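第5章　小さなロボットにも規則はいる

この章で学ぶこと
・リスクアセスメントの手順と、机の上に載る大きさのロボットへの当てはめ方
・固定、配線、可動範囲に関する作業標準の書き方
・停止手段の設け方と、停止してからの復帰手順
・作業標準を改訂するときの記録の残し方

5.1　「おもちゃみたいなもの」という危険源

産業用ロボットの安全について書かれた文書は、たいてい重たい。文書そのものも重たいが、想定している機械も重たい。人の背丈を超えるアームが鋼板を持ち上げて振り回すのだから、柵を立て、扉にインターロックをつけ、鍵を一つしか作らないという話になる。読者もそこまでは素直にうなずく。

ところが同じ読者が、机に載るアームの前では急に寛大になる。軽い、遅い、樹脂製である、しかも色がかわいい。すると、柵の章で赤線を引いていたはずの人が、動作中のグリッパの前に平気で指を出し、ずれた部品を直してやったりする。機械のほうは、その親切に気づかない。

ボタンスのロボット実習室で長く安全担当を務めたヴェリミル・トミッチは、実習初日に必ず同じ質問をしたという。「この部屋でいちばん危ないものはどれか」。学生は奥の大型機を指す。トミッチは首を振り、入口わきの机を指す。そこには小型アームがあり、前の組の誰かが締め忘れたクランプがあった。なお、この質問は3年目に廃止された。先輩から答えを聞いてくる学生が増え、全員が自信満々にクランプを指すようになったからである。締めてあるかどうかを見に行く者は減った。規則が暗記されたときに何が起こるかを示す事例として、本書ではあとでもう一度取り上げる。

5.2　まず台に固定する

国際規格であれ社内規程であれ、ロボットの安全を扱う文書には、使い方の範囲を決めること、危険源を洗い出すこと、リスクを見積もること、減らす手だてを講じること、という流れが出てくる。順序には意味がある。手だてから先に考える人は、だいたい黄色いテープを買いに行く。

卓上機では、範囲を決める作業が案外むずかしい。大型機なら床のアンカーがすでに答えを出しているが、卓上機はその日の気分で置き場所が変わる。したがって作業標準の第一項は、どこに、何で、どう固定するかでなければならない。「しっかり固定する」は項目として不合格である。しっかりの程度は人によって異なり、とりわけ昼休みの直前には著しく異なる。

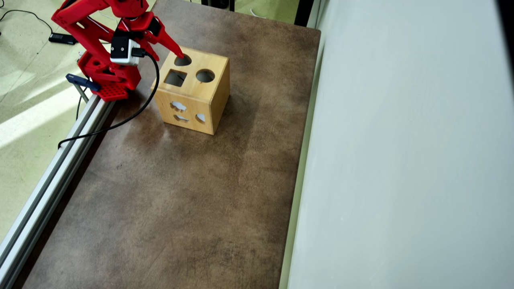
図5-1　型はめ箱を用いた位置決め作業。ベースプレートは机の角に置かれ、左にクランプとアルミ製のレールが見える。

図5-1の作業は、グリッパの先端を箱上面の丸い穴に合わせるというものである。幼児なら数秒で飽きるが、制御を学ぶ者は午後いっぱい楽しめる。対象物は木製の型はめ箱で、角がはっきりしており、穴の形も一つではない。目標位置を言葉で指定しやすいので、教材としては優秀である。「あのへん」と書いた手順書は、この箱を前にするとたちまち破綻する。「上面の四角い穴」と書けば、少なくとも議論は始められる。

土台についても同じ書き方ができる。固定に使う金具の種類と位置を決め、始業時に手で触れて緩みを確かめ、確かめた人の名前を残す。クランプは目で見て安心するための部品ではない。図の中のクランプも、どれほどの力で締まっているかは写真からは読み取れない。点検表に「目視」とだけ書いてある職場では、このことを一度声に出して読んでもらうとよい。

5.3　ケーブルという名の第二の腕

もう一度図5-1を見てほしい。手首に付いた小さなモジュールから黒いケーブルが出て、天板の上を回り、机の縁を越えて下へ垂れている。本書の筆者らが各地の実習室を訪ねるたびに議論になるのが、このたぐいの配線である。

手首に何かを載せれば、その分の線が増える。線は腕と一緒に動くので、動くだけの余裕が要る。余裕がなければコネクタが引かれ、余裕がありすぎれば、どこかに引っかかるか、通りかかった人の袖に引っかかる。適量は姿勢によって変わるため、停止した姿勢で一度眺めて「よし」と言っても、ほとんど何も確かめたことにならない。

そこで作業標準には次のように書く。

（1）低速で可動範囲の端から端まで動かし、全姿勢でケーブルの張りと遊びを確認する。
（2）机の縁を越える線は、越える位置を決めて留める。
（3）床に下ろした線は、人の通る側に出さない。
（4）配線を変えたら（1）に戻る。

（4）は短いが、守られない項目の筆頭である。レデスマ工科専門学校では、2,000時間分の実習記録を読み返し、停止の理由を拾い出した。プログラムの誤りを抑えて首位に立ったのは、配線の引っかかりであった。記録の備考欄には「線をちょっと直した」という一文がくり返し現れる。ちょっと直したあとに（1）へ戻ったという記述は、2件しかない。

5.4　誰が止めるのか

非常停止の手段は、操作する者の手が届くところに置く。これに反対する人を筆者らは知らない。にもかかわらず、停止ボタンが画面の裏に回っている机なら、いくらでも知っている。ノートパソコンを開くと場所がなくなるのである。

卓上機では、電源を抜けばよいという考えも根強い。抜けば確かに電気は止まるが、保持ブレーキのない関節は自重で下がる。先端が木箱の穴の縁に近い姿勢で力が抜けたとき、傷むのは箱か、指先か、モーターの歯車か。作業標準を書く人は、電源を落とした場合の挙動を紙の上で済ませず、支えを用意したうえで一度は試しておくべきである。

復帰の手順はさらに軽んじられている。ゲヴィレクス社の研修用手順書の初版は、停止の方法に3ページを割き、復帰については「原因を取り除き、再開する」の一行で済ませていた。改訂版では、再開の前に原因を声に出して述べるという項目が加わった。受講者には不評で、とくに原因がわからないまま再開したい人に不評であった。

演習5-1
自分の使っている卓上機について、固定方法を一文で書け。「しっかり」「きちんと」「適切に」を用いてはならない。

演習5-2
図5-1の作業を別の人に引き継ぐと仮定し、始業前点検の項目を5つ挙げよ。各項目には、確認の方法と、不合格だった場合の処置を添えること。

次節では、可動範囲を制限する方法を扱う。ソフトウェアによる制限と機械的な制限を比べるので、ドロサム型の点検表（巻末）を手元に用意しておくこと。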